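tableware-sorting-notes
README / data card, version 2
Maintained by Yayra Issahaku, with corrections from Dela Bawa. June 2023.

What this is: a collection of 3180 short written notes on how shared tableware gets sorted, mostly chopsticks and soup spoons, kept at Alhassan, a canteen with a long table and not enough drawers. We started in February after reading one too many guides that promise a tidy table if you buy the right containers. We had doubts about those guides then and still have most of them.

The setup is a basin for the chopsticks, a black tray for the spoons, and a pink cloth with white lines under both. 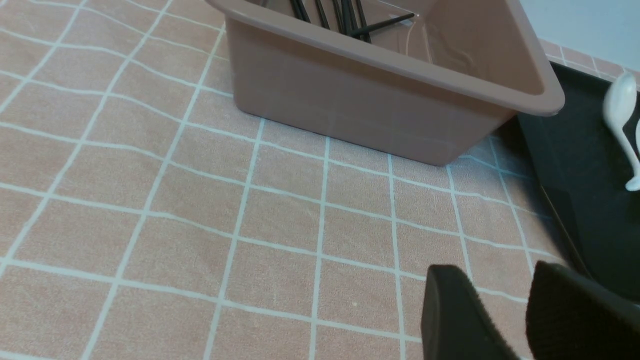
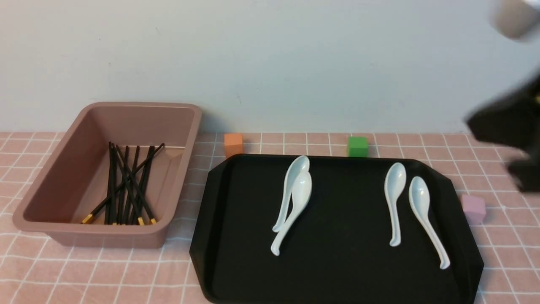
Why keep spoons and chopsticks apart at all?
Mostly because people reach for one or the other, and a mixed heap makes them dig. The notes support that much. They don't show that separate containers save any time over a whole meal, and anyone quoting this collection for that claim is reading more into it than we put there.

Contents
notes.csv: one row per note, with a note number, the kind of item, the container, and a free text remark.
containers.csv: 16 containers, with a plain description of each.
disputed.csv: 173 notes where Yayra and Dela read the same remark differently. We left both readings in. Please don't average them.

How the notes were made
People who set or cleared the table wrote a line or two on a card afterward. Cards were typed up as written, spelling included. A card that said only "fine" was kept, and there are far too many of those. We doubt that "fine" means much beyond the writer wanting to go home.

Words used
"Basin" is any open container with sides tall enough to lean a chopstick on. "Tray" is flat with a low lip. "Sorted" means one kind of item per container and says nothing about neatness. A bundle of chopsticks lying every which way still counts as sorted. Dela objects to this, and the objection is in disputed.csv.

Known problems
Chopsticks are never recorded as matched pairs, so don't use the notes to study pairing. Stacked spoons were written up as "stacked" by some people and "piled" by others, and we can't tell whether they meant different things. The Jellmont cards use "bowl" for basins and bowls alike. Color names are whatever the writer chose: one person's pink is another's brown.

The Boketti method, which asks for all handles to face the same way, was tried for part of the period. The cards from that stretch are longer and more cheerful. They were also written by the people who had suggested it, so weigh them accordingly.

Not suitable for
Advice on washing or drying. Buying decisions. Any sentence beginning "studies show."

Changes since version 1
Removed the score column, which nobody filled in the same way. Moved the Stedmont cards into the main file. Fixed note numbers that had been used twice.

Corrections go to Yayra. Include the note number and the wording you think is wrong.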